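## 4. Standing desk: assembly and first use

Rarnudgate flat, set-up notes, June 2024. Replaces the old sheet, bin that one.
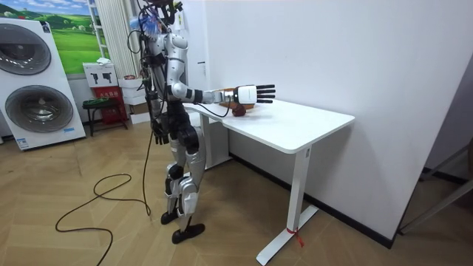
Roser asks whether the desk can go hard up against the wall. Yes, but leave a finger's gap at the back or the top rubs the paint every time it goes up. She also says the old sheet had the feet going on last. It did. Wrong.

### Before you start

- Clear the floor along the wall. Blanket down first, the herringbone marks if you so much as look at it.
- Allen key is in the bag with the bolts. Don't lose it, the spare is at Fornton.
- Tip the top face down on the blanket. Rounded corners chip if dropped on end.

### Putting it together

1. Lay both legs on the underside of the top. Control panel goes at the front edge, near the right leg.
2. Feet on now. Long side of the foot towards the front. Finger tight only.
3. Bolt the legs to the top. All bolts in loosely, then go round again and tighten. If you tighten one fully first the rest wont line up.
4. Tighten the feet.
5. Plug the legs into the control panel. Push till it clicks.
6. Two people to turn it over. Lift by the legs, never by the edge of the top.
7. Slide back to the wall. Check the gap. Check the foot isn't riding up on the skirting.

**Caution:** fingers out from under the top before touching any button.

### First run

1. Hold DOWN until it stops by itself. Keep holding, 7 seconds more. That's the reset.
2. Let go. Hold UP, all the way to the top.
3. Listen. A hum is fine. Grinding means a leg is in crooked, go back to step 3 above.
4. Set your height. Elbows level with the top.

Stops halfway? Do the reset again. Still stops, unplug for 2 minutes and try once more. After that ring Domínguez, number's on the fridge.

### On the desk

Light things are fine. Chopping board, fruit, a laptop, post. Heavy boxes go on the floor. Don't sit on it, don't lean on it while it's moving.

Anything small goes well in from the front edge before you raise or lower. Round fruit rolls, so put it in a bowl if the desk's going up.

**Note:** no hot pans. The white finish goes yellow and it does not come back. Board under any mug aswell.

### Near the washer-dryer

Keep the desk to the right of the stack, with room to open both doors fully. Leave at least 300 mm. Don't run the desk off the same extension as the machines, use the wall socket.

Wobble during a spin is usually the floor and not the desk. Check the feet anyway.

### Looking after it

- Damp cloth, dry cloth. No cream cleaner.
- Go over the bolts again in November, they work loose.
- Red tag by the foot stays on.

Section 5 is the washer-dryer filters.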